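Trekov Night Guard for Teeth Grinding

If you wake up with a tight jaw or a dull ache near your temples, you may well be grinding in your sleep, and a good night guard is one of the kindest things you can do for your teeth. The Trekov is our softer model, made with a cushioned inner layer and a firmer outer shell, and it has been a favorite with our customers since we first put it in the shop in February.

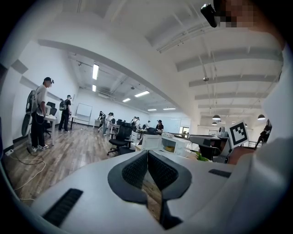 Each box holds 2 guards and a vented case, so you always have a spare for the suitcase. You fit them at home in warm water – the leaflet takes you through it slowly, and you can re-mold each one up to 4 times if the first bite comes out a little crooked. Most people get used to the feel in about a week.

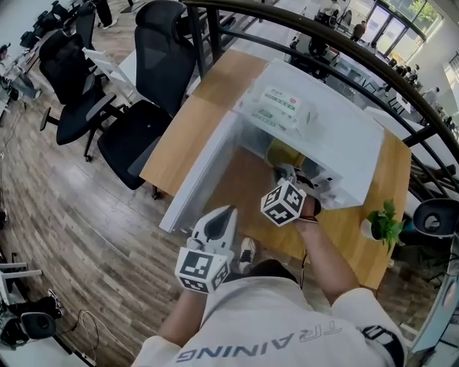

Rinse it in cool water every morning and let it dry before you close the case. Please don't use hot water for cleaning, as it will soften the shape you worked so hard to get! If you wear braces or have loose dental work, do talk with your dentist before ordering.

The firmer Gokov guard is a better match for heavy grinders.

Item number: 907
Fits: upper teeth, adult sizes
Questions about fit: ask for Danica Bošković, extension 557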